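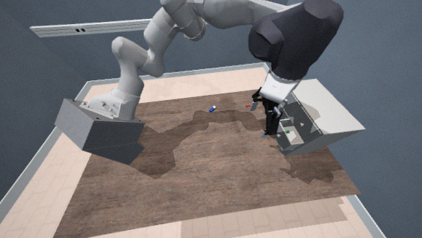 Looking after the drawer cell: a chat with Eirlys Bevan

Eirlys Bevan has kept the simulated drawer cell at Bekance in good order for 4 years now, and she talks about it the way other people talk about a vegetable garden. The arm, the pedestal, the little chest of drawers – all of it lives in software, and all of it still needs tending.

"People think that if it's simulated, it can't go out of whack," she told me over a very generous pot of tea. "Well, my dear, it can! Somebody nudges the pedestal in the layout file and suddenly the gripper is reaching for a handle that's moved."
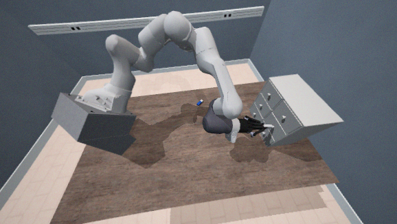 Her first job after any change is the reach check. She sends the gripper to the drawer knobs one at a time, at quarter speed, and jots down any offset in a notebook she has kept going since January. A full check is 60 moves, and she won't be hurried through it.

"Then I look at the small things, the red one and the blue one. If they've sunk into the surface, the contact settings are off and there's no use carrying on."

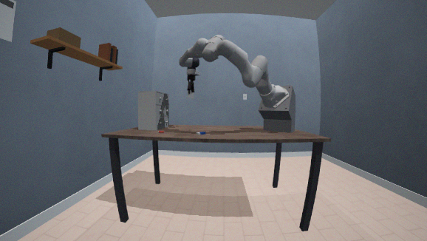 The arm on its pedestal, with the gripper held above the tabletop.

Her colleague Tia Kershaw minds the camera views, and the two of them favour doing that part together. The wide round view is the fussy one, Eirlys says, as it bends every straight edge it meets.
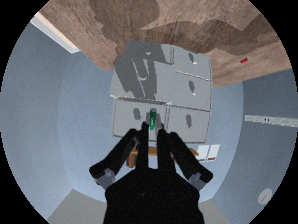

"Tia will spot a wrong lens value before I've found my glasses," she laughed. "We reload the old calibration, run up to 200 test grasps overnight – and in the morning I read the log with my toast."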